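Gesten Engine Wiring Harness, Part 379

The Gesten 379 is a replacement engine wiring harness for four-cylinder passenger cars and light vans. It connects the engine control module to the starter, alternator, ignition coils and sensors. Each harness is supplied with 21 labeled branches and a printed routing chart.

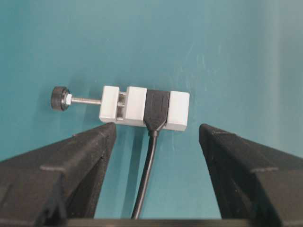
Harness orders may be combined with the Emgate diagnostic lead, sold separately. The lead allows a workshop to read stored fault codes once the new harness has been fitted. It ends in a black USB plug, the same general kind as the one held in the small white clamp, and requires a computer with the Merico reader software installed.

The harness should be fitted with the battery disconnected. Branches must be kept clear of the exhaust manifold and secured at the original mounting points.

Orders are shipped from the Antwi warehouse within seven working days. Unused harnesses may be returned in their original packaging.

Page revised July 13, 2024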